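Teleoperation practice moves to the simulator
12 July 2025

Wornwood, our remote demonstration program, has changed the way new operators are trained. Until January, everyone learned on the real arm in the Bornumham lab, and bookings ran well past closing most nights. New operators now do their first 40 demonstrations in simulation, using the same hand controller, before they book time on the hardware.

The practice task is tabletop pick and place. The operator steers the arm over a cluttered table, closes the gripper on the object named in the prompt and sets it down where asked. Each attempt can last up to 120 seconds. If you run out of time, press reset and go again. Failed attempts are kept in a separate folder and are not used for training.

The Wutberg set, which closed last month, holds 3235 demonstrations. Of these, 513 were sent back for a second look, mainly for long pauses in the middle of a reach. A policy trained by copying will copy the pauses too, so please plan your move before you touch the controller.

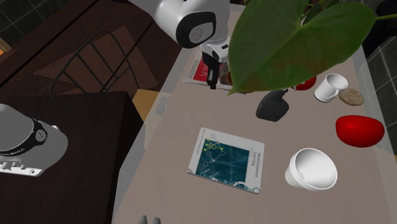

Mugs are still the hardest objects for most people. Come in slowly, line up with the rim or the handle, and check a second camera view before you close. Books lying flat are a close second, and the Gittins guide has a new page on sliding them to the table edge first.

Logins for the simulator are the same as for the booking page. If your controller drifts to one side, recentre it from the settings menu and note the drift in your session log.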